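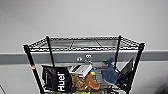

The stocked shelf at Hunau's Inthorpe demonstration room. The top level was left clear.

Visit report: Hunau shelf-handling service, Inthorpe
Hiyori Oshima
2019-09-04

Hunau is offering its Baptista robot on a monthly service plan to small warehouses and store back rooms. I went to the company's Inthorpe office to see it work and to ask about the terms. The visit took most of a morning.

Baptista is a wheeled base with two arms and a head camera. It is meant for picking items from open shelving and putting them back, at walking-aisle width, with no changes to the racks. The version on offer uses the standard two-finger gripper. A suction tool is listed but was not fitted.

The demonstration shelf is black wire, the same type we have in our returns room. On the lower level were a large black Huel bag, a white and grey box lying at a tilt, something blue and fuzzy like a stuffed animal, and several other soft or crumpled items packed in close to each other. I had asked for mixed stock in place of clean cartons, and this was a fair match for what we get.

The operator picks an item on a tablet and the robot works out the grasp. The box went well both times I asked for it. The blue item was lifted on the first try. The Huel bag was harder. The gripper closed on the folded top, let go, backed off and took it lower down, and the whole pick ran to 105 seconds. Hunau's staff said large bags are slow at present and that an update is due later in September. I would not plan around that date.

Putting things back is simpler. The robot set each item on the top shelf and did not catch on the wires while I was watching. It did stop once when I stood too close to the base, and it needed a tap on the tablet to start again. The arms are quiet, and we talked next to them without raising our voices.

Setup is included in the plan. A technician drives the robot past the racks, marks each shelf on a map and trains up to four operators. Hunau allows one day for this at a site with fewer than 200 shelf positions. Larger sites are quoted separately. The item library holds 500 entries on the basic plan, and we have 384 product lines in returns, so we would fit with a little room. Items outside the library can still be picked, but the operator has to confirm each grasp.

Support is by phone during business hours. Repairs are done at the Allavon depot, and a loan unit is sent if the robot will be away for more than three days. I asked who pays for damaged stock and did not get a clear answer. They have promised one in writing.

My view is that the service suits boxes and small soft goods now. For bagged goods it is too slow for our afternoon shift. I have asked for a two-week trial in the returns room and a separate price for the suction tool. The draft terms are with purchasing.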